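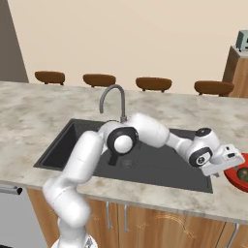
Murnora kitchen pack: anyone paying for this after the trial?

Simulation and Software > Paid Tools
Started by tallowmere

tallowmere
31 May 2024

I'm on day 9 of the 14-day trial of Murnora and trying to decide whether to let the card go through. If you haven't run into it, it's a hosted set of simulated kitchens with an arm already set up, a list of household tasks, and a scoring service that tells you how your policy did. $70 a month for one person. They say 15 kitchens.

My problem is with "15 kitchens." I've opened all of them and I'd call it a handful of floor plans with the cabinet color swapped. Same faucet over and over. The sales page says "endless variety" and I don't see it.

The rendering is fine. Marble counter looks like marble counter. I don't care much about that. What I want to know is whether a score in there means anything once you put the same policy on a real arm, and so far all they've sent me is a PDF with a bar chart and no axis labels.

pegboard_jo
Regular

Paid from February until last week, then canceled. Loading is quick and the task files are easy to read. Support answers. The scoring is why I left. On the bowl-and-microwave task it only looks at where the bowl ends up. The arm can clip the microwave door on the way in, drag the bowl over the lip, whatever, and you still get the full point as long as it comes to rest inside. I had a policy that looked great on their leaderboard page and I wouldn't have let it near a cereal bowl in my own kitchen.

Emenau
Regular

Isn't that just how success checks work, though? Every benchmark I've used has an end state check and that's it. You can log contact forces yourself and write your own penalty. Took me an afternoon.

pegboard_jo
Regular

Sure, and then what am I paying for? The scoring service is the product. The kitchens without it are a folder of meshes.

tallowmere

Jo, thanks, that's the sort of thing I was after. I went back and pulled up my own runs on the microwave task tonight. The bowl with the avocado-looking thing in it (the task file says "fruit_07", very helpful) is on the turntable in this one, door wide open, and it's sitting off to the right of the plate.
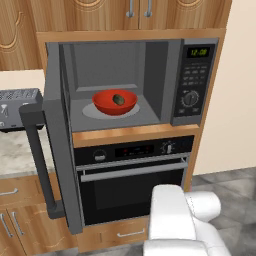 So I wrote to them and asked how far off center the bowl can be and still pass. The answer was "placement tolerance is tuned for realism." That's a non-answer. A real turntable spins. If the bowl sticks out too far it hits the wall of the thing. Either they have a number or they don't, and if they do I'd like to see it before I pay for it.

I also can't find a version of the task where you shut the door and start the microwave. Clock says 12:00 in every run I've looked at. I don't know if those buttons do anything.

rajan_bench
Member

They don't, on the build I have. Door swings on a hinge, and the control panel is a texture. Same for the wall oven knobs, I tried to turn them for an hour thinking my grasp was bad.

For what it's worth I think you're being a bit hard on it. We looked at building our own kitchen at work and the quote for the asset work alone would have covered years of subscription. The hinge friction on the doors is decent. The collision shapes on the bowl are better than in the free packs, where half the time the rim is a solid disk and the fruit floats on top.

tallowmere

Decent compared to what? Did you measure a door? I'm not trying to be rude, I'd just like one person in this thread to have put a number from the sim beside a number from a real hinge.

rajan_bench
Member

No, I didn't measure. It looked right and the policy learned to pull it. Fair point.

Nithin Sastry
Member

I run the same pick-and-place set in Cokum and in Murnora and can tell you the ranking of my policies isn't the same in the two. The best one in Murnora is in the middle in Cokum. I have no idea which is closer to real life because I don't own an arm. Cokum's kitchens are uglier but they publish the pass/fail rule for every task in plain text, so at least I know why I failed.

Emenau
Regular

Cokum's gripper slides through thin objects though. I gave up on it over that.

Nithin Sastry
Member

Fixed two releases ago. Mostly.

pegboard_jo
Regular

"Mostly" is doing some work there.

One more thing for tallowmere: read the renewal terms. When the trial ends it rolls into the 2-seat plan unless you change it by hand in the billing tab. I got the first month refunded, but I had to ask.

tallowmere

Just checked and yes, mine was set to 2 seats. There's only me. Changed it, then turned renewal off altogether. I've got five days left, so I'll write a stricter check with door contact and distance from plate center, rerun everything I've saved, and post both sets of scores in here. If they come out close I'll eat my words and pay.

rajan_bench
Member

Post the check script too, please. I'd run it on mine.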